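I made it home from Skikport a little while ago with sore feet and a paper cup of cold lemonade still in my hand, and I wanted to get this up before I forget the good parts. The Kundero minor league club held its summer charity afternoon in June sunshine that would have made anybody happy to be outdoors, and I think most of the town felt the same way. By the time the gates opened at 10, the line already ran past the ticket windows and down toward the parking lot, with plenty of little kids in caps two sizes too big.

The money raised goes to the Pretier Fund, which helps families pay for travel and a place to stay while a child is in the hospital. The club had set itself a goal of 4000 dollars for the afternoon, and word came over the loudspeaker just before the home run contest that the goal had been met, with the raffle still to go. There was a lovely cheer for that, louder than some I've heard for a walk-off. 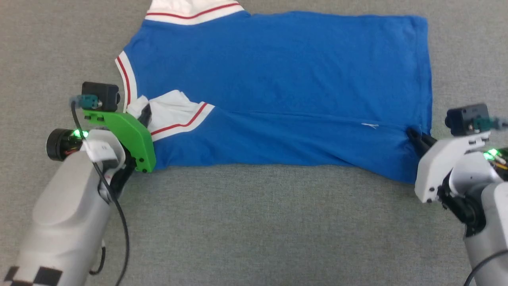

The autograph tables were set up along the third base side, and the players stayed well past the hour they'd been asked for. The young catcher who came up from Cha this spring was a particular favorite (he signed a cast, a lunch box and at least one very patient grandmother's program while I stood there), and he told me his thumb is feeling much better after that foul tip last week. He has been catching bullpen sessions every other day and hopes to be back behind the plate before the next home stand. I sure hope so, because the pitchers seem to relax when he's back there, and the staff has had a rough stretch of late innings.

I also had a nice long talk with one of the coaches about the left-handed starter everybody keeps asking me about. He threw 5 clean innings in his last outing, mostly fastballs and that slow curve he picked up over the winter, and the club would like to let him go a little deeper next time out. There is no talk yet of a promotion, or at least none that anyone would share with me over a hot dog, but the coach did smile when I brought it up, and you may read into that whatever you please.

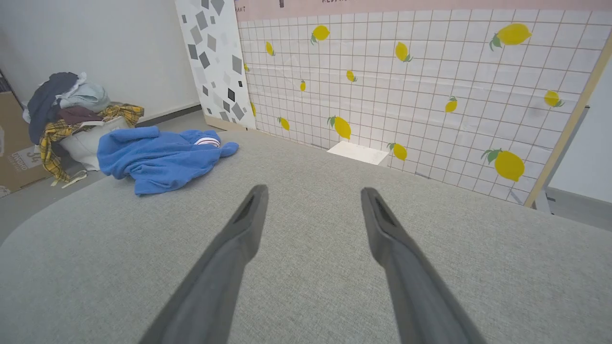 Lemons on the wall panel, with the gray upholstered surface in front.

The home run contest went to the first baseman, who won it on his very last swing with a ball that cleared the scoreboard in right and, as far as I know, is still out there in the weeds. The first 1000 fans through the gate went home with a team pennant, and my own is already pinned up over the desk where I'm typing this.

If you couldn't make it, the raffle for the signed bats stays open through the end of the month at the Kundero ticket office, and every dollar goes to the fund. The club is back home next week against Cha, with first pitch at 7 in the evening. I'll be in my usual spot behind the dugout, so do stop and say hello if you see me, and I'll have more on the catcher's thumb as soon as I hear something.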